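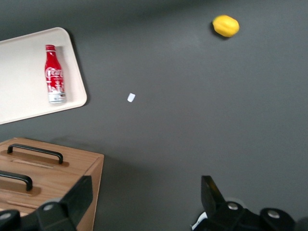

Ticket 78, Kistholm packing room
Status: reopened
Opened Feb 12, 2023

Sorting cell stops whenever an item lies flat. Vendor (Sastidar) closed this as "operator placement." We placed everything the way the sheet says. Restarted 2 times, same stop.
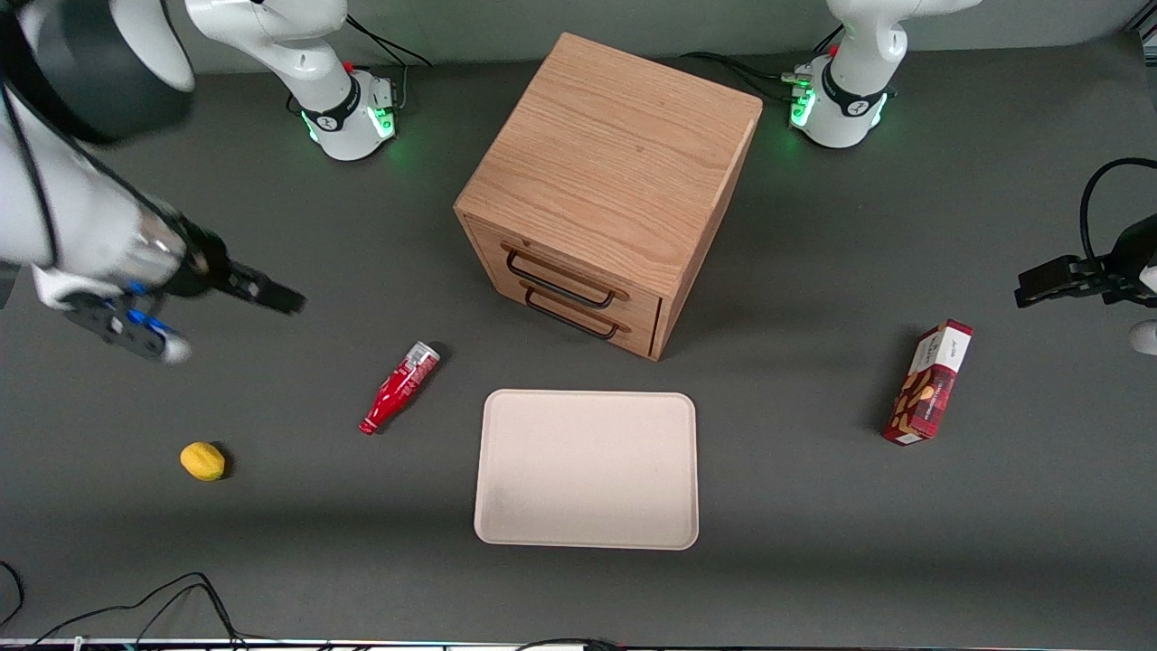
The pitch was 200 items a shift with no one standing by. So far one of us stands by all shift to clear stops, and that person used to pack. Please don't close this again until someone has watched a full shift.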